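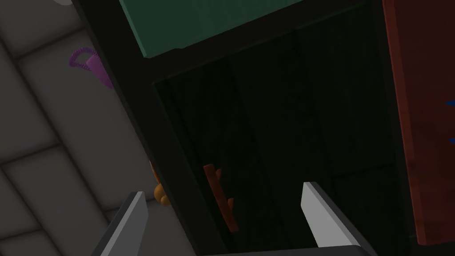 Mesfin Ejigu
Contributing Editor, Robotics and Automation

Plisto is a research method for training robot arms to open and close household cabinets in simulation. It was developed at the Undon laboratory under the direction of Silvan Aebischer. The method is named for its first test environment, a set of computer-rendered kitchens in which the layout, colors, lighting and loose objects are changed from one trial to the next.

Background

Cabinets are a difficult subject for robot learning. Handles differ in shape and angle, doors swing or slide, and the inside of a compartment is often much darker than the room. A bar handle may show only faintly against a dark green interior, as in the rendered cabinet at the head of this article, where the two fingers of the gripper stand open on either side of the compartment. Earlier work at Undon relied on a fixed overhead camera, which lost sight of the handle once the arm moved in front of it. Plisto uses a view from near the gripper instead, so that the fingers remain visible during the approach.

Method

Training takes place in two stages. In the first, an operator guides the simulated arm through 60 demonstrations. In the second, the software replays these demonstrations in altered kitchens. Finishes and surface colors are drawn at random, and small objects that have no part in the task are placed nearby. The arm is given no map of the kitchen and must choose each movement from the camera view and the position of its own joints.

A trial is counted as a success when the door or drawer reaches its target position and the gripper has let go of the handle.

Results

The method was tested in 146 kitchens that had not been used in training, under both bright and dim lighting. In a set of 100 dim trials, the original controller succeeded in 51. Most failures occurred before contact, when the gripper closed short of the handle. Aebischer's group later added a step in which the arm pauses and corrects its angle before closing.

Related work

The Hämmerli controller, also from Undon, applies the same training procedure to sliding doors. Skoker, a separate set of simulated cabinets, was prepared for comparing the two methods and includes compartments with inner drawers.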